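Home | News | Wallet | Merchants | Contact

Varkham adds Flester payments at the till in Plullanham

Shoppers in Plullanham can pay with the digital coin Flester from this October, after payments firm Varkham switched on its tills for independent shops. 1,671 people joined the waiting list. Payments clear in 10 seconds, the shop gets pounds.

"Small shops asked us for this, mostly over card fees," said Kumudini Khondokar, head of retail at Varkham. "Coffee, bread, a haircut – small stuff is where we wanted to start."

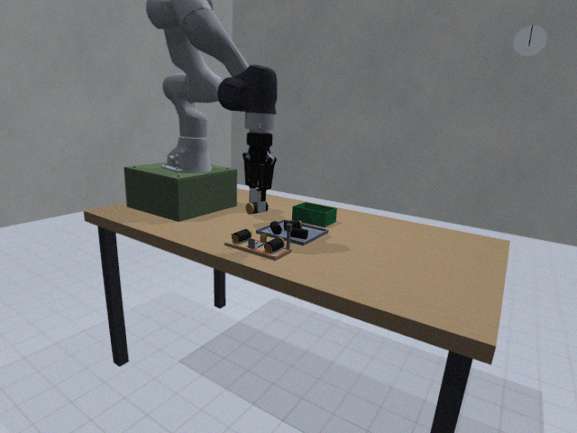

How it works

Customer scans a code, checks the amount, taps pay. No new till needed, the app runs on the shops own tablet. Daily limit is 2,000 Flester per wallet, rising to 3,000 once ID checks are done. Begum, the bakery chain, is first to sign up. Prices of coins can go down as well as up.

Press contact: Oluwatosin Bako, Varkham press office. Interviews avaliable on request – mornings best.

Filed under: Crypto payments, Retail

© Varkham | Privacy | Back to top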